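Sonditer (photography agency)

By Zacharopoulos
Last edited in June

Sonditer was a photography agency which specialized in portraits of film actors and musicians. It was founded by two partners, Finetti and Gola, who had met while working as set photographers on low-budget productions. The agency is remembered mostly for its pictures taken between scenes, when the actors were resting, eating or waiting for the light to change. Its archive holds 674 signed prints and a much larger number of negatives, many of which are still without a caption.

Background

Before Sonditer, both founders earned their living from stills. A still photographer at that time worked for the production company, and the pictures belonged to the company from the moment the film was developed. The photographer received a daily fee and usually no credit. Finetti complained about this in several letters, and he kept a second camera for pictures of his own, which he took during meal breaks with the permission of the actors.

Gola came from a different direction. She had trained as a retoucher and spent her first years removing wrinkles and stray hairs from publicity portraits. Later she said in a radio interview that this work taught her how a face is built, and also made her tired of perfect faces. When she started to photograph, she refused to retouch anything except dust.

Founding and early work

The agency opened in two rooms above a piano shop. The name Sonditer has no meaning in any language, and the founders gave different explanations of it during the years. The most common one is that it was a typing mistake on the first rental contract, which they decided to keep.

In the beginning there were 8 photographers, all paid equally from a common account. Each one kept the ownership of the negatives, and the agency took a share only when a picture was sold. This arrangement was unusual among agencies of the same size, and it attracted younger photographers who did not want to give up their rights. It also caused quarrels, because portraits of famous singers sold far better than portraits of character actors, while the income was divided in the same way.

The first success was a series made backstage at a summer music festival. The photographers were allowed behind the stage only on Sunday, when the main performers had already left, so they photographed the supporting bands, the sound engineers and the families who were waiting. The series was printed in a weekend magazine over six pages and brought the agency its first regular clients.

Style

Sonditer portraits are usually black and white, taken with available light and a short lens. The sitter is often close to a window or a door. Finetti preferred to talk during the whole session, and he took few pictures – sometimes one roll for an afternoon. Gola worked in silence and used much more film. Critics have described the difference between them as easy to see, although some prints from the early period were credited to the wrong person and had to be corrected later.

The agency did not allow the sitter's manager to choose the final picture. The sitter could reject a picture, but only in person and while looking at the contact sheet. Several well-paid assignments were lost because of this rule.
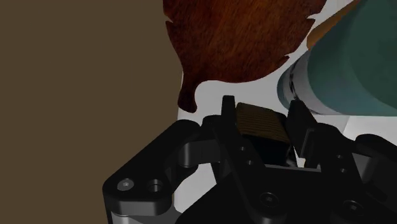

Later years

When magazines began to use more color, the agency's sales became smaller. Finetti bought color equipment but disliked the results, and he left to teach. Gola continued with four of the original members and accepted more work for record sleeves. A record sleeve paid better than a magazine page, and the square format suited her way of cropping.

The last exhibition during the agency's active period showed 100 portraits, hung without names. Visitors could ask for a printed list at the desk. Some reviewers found this irritating, and one of them wrote that he spent more time with the list than with the walls. The agency closed 23 months after the exhibition, when the lease for the two rooms ended.

Archive

The signed prints are kept together with the account books and part of the letters. The negatives were divided among the photographers according to the original agreement, and for this reason no complete catalog exists. Two of the members sold theirs to private collectors. The contact sheets from the festival series were thought to be lost, but over half of them were later found in a box of piano shop invoices.

Related articles

Still photographer
Contact sheet
Record sleeve design
Portrait retouching
Available light photography
Backstage photography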